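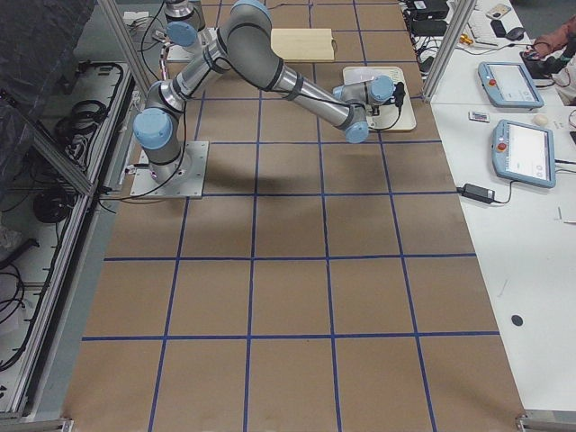
News from the Drustudbridge Community Garden

Well, July has been kind to us, all things considered, and the broad beans along the back fence have come up thicker than I can remember (Kristof Declercq puts it down to his seaweed brew, and I'm not about to argue with a man who smells like that for the good of the beans). A big thank you to everyone who came along to the pruning morning. The old plum has lost a fair bit of height and looks rather startled, but Yaqin Dong assures me it will forgive us by spring.

Now, the seed swap! The envelopes are being sorted in the shed as I write, and we're especially short of peas and anything in the way of winter greens, so please have a rummage through your drawers at home. Label them with the variety and the year if you know it — a guess is fine, just put a question mark.

The raffle and cake stall brought in $3,435, which is a lovely sum and will go towards the new water tank and a decent set of gutters. Candela Villanueva's orange cake sold out before I'd found my purse, so I'm hoping she'll make 2 next time.

Plot 6 has come free, and it gets good morning sun. If you'd like it, have a word with Ankit Mathur at the gate, or leave a note in the tin by the tap.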